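Join the Skaltham Community Choir for Our Next Season

Skaltham Community Choir is looking for new singers, and we would love to hear from you — yes, even if the last time you sang with other people was in a school gym in sixth grade. We are a mixed group of adults who sing a bit of everything: folk songs, rounds, old hymns, a few pop numbers, and one big piece each season that scares us a little until we get the hang of it.

This season's big piece is a set of harvest songs arranged for us by our director, Oliwia Bielecka. She grew up hearing most of them from her grandmother and has been collecting versions of them for years. Some are in Polish, and we learn the words by ear, line by line. By the third week everyone is humming them in the car. The rest of the program is still open, so new members get a say in what we sing!

Who we are looking for

We have room in every section, but we are shortest on tenors and low altos. If you don't know what you are, come anyway. Oliwia will have you sing up and down a few notes and find you a seat that feels good for your voice. You can change sections later if it doesn't suit you, and plenty of people do.

You don't need to read music. Maybe half the choir does, and the other half has learned to follow the dots going up and down the page. Leszek Sikora, our accompanist, records each part on the piano, and we send out the tracks before each new song so you can practice while you wash dishes or walk the dog.

You should be 18 or older, able to come to most rehearsals, and happy to sing in front of people twice a season. We ask that you don't miss more than two rehearsals in a row without letting your section leader know. Life happens, and a quick text is plenty.

What a rehearsal is like

We meet in the evening in the upstairs hall on Garrido Street, next to the bakery. Doors open early for anyone who wants to chat, and we start on time with stretches, breathing and some very silly noises. After that we work on two or three songs, first in sections and then all together. There is a tea break in the middle (people bring cookies, and the lemon ones go first). We finish with something we already know well, so everybody goes home having sung one song all the way through.

The hall has an elevator, which you reach through the side door by the bike racks. Chairs with backs and arms are kept near the front for anyone who likes them. We print the music in large type on request. Let us know when you sign up and your copy will be waiting for you. If you use hearing aids, ask Leszek where to sit, as he has worked out which side of the room is clearest.

Street parking is free in the evening. The 304 bus stops at the corner, and several members ride it home together.

What it costs

Membership is on a sliding scale and covers the hall, the sheet music and Leszek's time. You choose what you can pay when you join. If paying anything would keep you away, write to Barbara Jasińska and she will set you up with a free place. She keeps those requests to herself, and you don't have to explain why you're asking.

Your first two rehearsals are free for everyone. Come to both before you decide. The first one can feel like a lot of new faces and new notes, and the second is usually when it starts being fun.

Concerts

We give two concerts each season. The first is a short, relaxed one for residents and families at Wesness House, where we have been singing for nine years and where the front row joins in whether or not we ask them to. The second is our full concert in the Garrido Street hall, with friends and neighbors in the audience and soup afterward.

There is no uniform. Wear any solid color you like on top and something dark below. For Wesness House, come as you are.

Solos are open to anyone, including people in their first season. There are a handful of short ones in the harvest songs, some only a line long, and Oliwia hands them out after hearing whoever wants to try. If you would never in a million years sing alone, that's completely fine, and she won't put you on the spot.

We could also use some help

Along with singers, we are hoping to find:

A page turner for Leszek at the full concert. You will need to read piano music well enough to follow along, and you'll get the best seat in the house.

A person with a good ear for languages to help newer singers with the Polish words during the tea break. Tadeusz Grabowska does this now and would be glad to share the job.

Someone to look after our music library, which lives in four filing drawers and has not been put in order since we moved in. If you love sorting, you will be very happy in there.

How to join

1. Send a note to our membership desk with your name, the best way to reach you, and whether you have sung in a group before. A plain "no" to that last one is a fine answer. Add anything you'd like us to know about seating, print size or getting up to the hall.

2. Watch for a reply from Barbara. She will send you the rehearsal times, a map, and the practice tracks for the first two songs. Try the tracks at home if you feel like it, sitting or standing, wherever you have a quiet corner and a bit of table to set your music on.

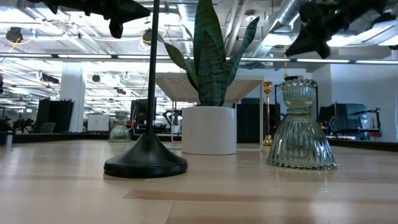

3. Come to your first rehearsal. Bring a pencil, a bottle of water and a folder if you have one. Ask for Bogumił Jabłońska at the door. He leads the basses and greets all the new people, and he will walk you in, introduce you to your section and find you a neighbor who knows the songs.

4. After your second rehearsal, tell Barbara whether you would like to stay. She'll give you your own set of music and add you to the members' list.

Please send your note by 11/21/18 so that we can have enough music printed. If you find this page after that date, write to us anyway. We can often squeeze in a few more voices, and if we can't, we'll save you a place for next season.

Questions are welcome any time, by email or in person at the tea break. We can't wait to sing with you!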